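Moving Markers: Keeping a Rotation Honest in Shared Water Systems
Speaker notes, Botond Kelemen
Remote session, 18 Feb 2021

Slide 1. Title
Leave up while people join. Mention that the log extracts are in the shared folder and that the slides carry very few numbers. Questions at the end, except on definitions, which can come at any time.

Slide 2. Scope
This talk covers small irrigation systems in which members take water in a fixed order. One member has the full flow, then the next, then the next. It does not cover systems where the flow is split at a divider and everyone draws at once. Those have different failure modes and a better literature.
I am interested in a narrow question. When the order is agreed and everybody accepts it, how does a system still lose track of whose turn it is? And what should happen to the order when a turn is missed, refused, shortened or sold?
Skip the history of the Wendska valley unless asked.

Slide 3. The two systems
Ollerum: 30 members on one main ditch, 522 hectares served. Turns run in ditch order from the headgate down. A turn has a fixed length set by parcel area.
Lengyel: smaller, on the opposite bank, same source. Turns run in an order drawn by lot at the start of each season. Turn length is the same for all members regardless of area, and members trade among themselves.
Both keep a written log. Both logs were transcribed for this work. The transcription rules are on the backup slide. Point out that the Lengyel log has two hands in it and the second one abbreviates heavily.

Slide 4. Terms
Order: the list of members, in sequence.
Position: where in the list the system is now.
Obligation: what the holder of the position owes, for example opening the gate, clearing the screen, closing on time.
Most written rules define the order in detail and leave the position to memory. The Ollerum bylaws spend four pages on the order. The position gets one sentence, which says that the turn passes "to the next."
Pause here. The rest of the talk depends on keeping order and position apart.

Slide 5. What the log shows
The Ollerum log has 2093 turns. Of these, 220 carry a note of some kind from the ditch rider. I read every note and sorted them by what the note says went wrong, without trying to judge who was right.
The largest group is position errors: two members both believed they were next, or neither did. The second is late closing. Disputes over the order itself are rare and stop completely after the second season.
Say clearly that an entry without a note is weak evidence of a turn without trouble. The rider wrote notes when he had time.

Slide 6. The skipped turn
Take members A, B, C, D. A finishes. B is away and has not told anyone. There are three common rules.
Forfeit: C takes the water now, B waits a full round.
Defer: C takes the water now, B goes directly after C.
Hold: the gate stays on B's parcel or on the spillway until B's time has run, then C starts on schedule.
Forfeit is easy to administer and hard on B. Defer looks fair and is the source of most position errors at Ollerum, because the position now has to be stored along with an exception. If D is also away, there are two exceptions, and the rider has to know in which order they clear. Hold wastes water but leaves the clock untouched.
Draw this on the board if the whiteboard tool works. If it does not, read it out slowly.

Slide 7. Two clocks
A rotation can be driven by event (the next turn starts when the last one ends) or by calendar (the next turn starts at a set hour). Lengyel is event-driven. Ollerum is calendar-driven on paper and event-driven in practice during low flow, when members extend their turns to make up for the reduced volume.
The log makes the switch visible. Start times sit on the hour for weeks, then begin to drift. No entry records a decision to change over.
Recommendation: if a system is going to change clocks in low flow, write down the trigger and who declares it. A staff gauge reading is enough.

Slide 8. Trading
Lengyel members trade freely. A trade moves one turn between two members. It should not move the position.
In practice it does. When C and F swap, the rider goes to F's parcel, and the following day starts from F. D and E are passed over. This is an ordinary bookkeeping slip, and it was caught each time within a day or two, but the correction is itself an exception, and see slide 6 for what exceptions do.
A trade slip with two lines solves it: who gives, who takes. The position stays on C.

Slide 9. Physical markers
Systems outside irrigation deal with the same problem by giving the position a body. Single-track rail lines used a staff or token that the driver had to carry. Village night watches passed a stick or a board from house to house. Card rooms pass a button around the table, and the forced bets are fixed relative to it.
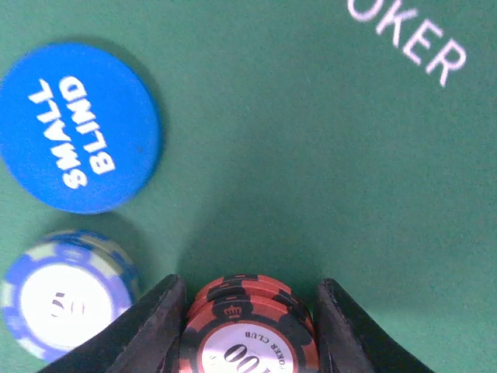 Small blind button on green felt.

The card room case is useful because its rules for absence are precise. Under the dead button rule, the big blind always moves forward one player, and the button may then come to rest at an empty seat. The seat keeps its place in the count even though no one is in it. That is the hold rule from slide 6, applied to a marker in place of water.
Do not spend long here. One minute, then back to the ditch.

Slide 10. Trial at Ollerum
From January the board at Ollerum agreed to try a marker. It is a painted steel tag that hangs on the gate of whoever holds the position. The rider moves it at closing. Members do not move it, including when they trade.
The trial was run on paper turns only, with no irrigation demand at this time of year, so it tests the handling and nothing else. Two issues have come up. The tag was left on a gate during a parcel sale and the new owner took it down. And three gates have no hook.
The field season will be logged in Porkano, the turn register the board already uses for billing. Porkano stores the order as a list and the position as a separate field, so both can be compared against the tag each evening. I would like the paper log kept in parallel for the first season.

Slide 11. What I cannot show
No comparison group. Lengyel is not a control – it has a different clock, a different order and a different trading rule.
The notes are from one rider. A second reader has gone through a portion of them, and we disagreed mainly on whether a late closing that led to a double start counts as one error or two. I count it as one, under the first cause.
Nothing here says the order itself is fair. Tail-end members at Ollerum receive less because of seepage, and no marker changes that. Expect a question from the canal lining people. Refer them to the seepage runs, which are not mine.

Slide 12. Requests
I am looking for logs from other rotating systems, any language, any period, provided that skipped turns are recorded as skipped and not simply left out. Scans are fine. Loose slips are fine if the order of the slips is known.
Contact details are on the slide. Stop sharing, open the chat, take the questions in the order they came in.

Backup slide. Transcription rules
One row per turn. Start and end as written, no rounding. Member names replaced by ditch number. Illegible entries kept as rows with the field blank. Notes transcribed in full, abbreviations left as they stand.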